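March
By Nikola Brzozowska

In praise of the boring gripper

I have spent a good part of this winter at the Landano workshop, comparing ways of picking things up, and I have come round to an opinion that would have annoyed me a year ago. Most of us choose our grippers far too early, and we choose them by looking at brochures (I include myself, and I have the drawer full of fingertips to prove it).

We had 2 candidates on the bench. The Jorby is a soft, many-fingered affair that everyone loves at first sight, and the Rinance is a plain thing with stiff metal fingers that looks as if it came off a packing line. Tyson Gosselin, who looks after our controllers and has more patience than I do, insisted that both should face the same bin of odds and ends, for ten mornings, with no tidying up in between. I grumbled, but he was right - a tidy bin flatters everybody.
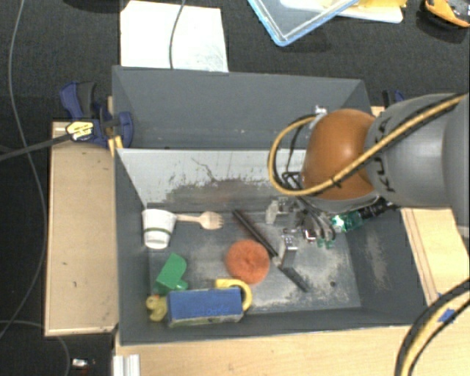
What the clutter taught us

A rubber duck is a kind and forgiving object. You can pinch it nearly anywhere and it will come along with you. A wooden fork lying on a flat floor is another matter altogether, and so is anything pushed up close to a wall, where a wide hand simply has no room to open. The Jorby was lovely with the cup and hopeless with the fork. The Rinance, with its thin fingers, got down beside things, and by the eighth morning I had stopped making excuses for my favourite.

Now, I don't say everybody should throw out their soft hands. If you are handling peaches, please keep them! But I would ask anyone with a budget to spend it on cables, spare fingertips and a decent stiff mounting before they spend it on cleverness. We lost around two mornings to a loose connector, and not one minute to a lack of fingers.

Tyson still thinks the MacDonald controller deserves most of the credit, and we have agreed to go on arguing about it over lunch.

Contact | Copyright Nikola Brzozowska | Back to top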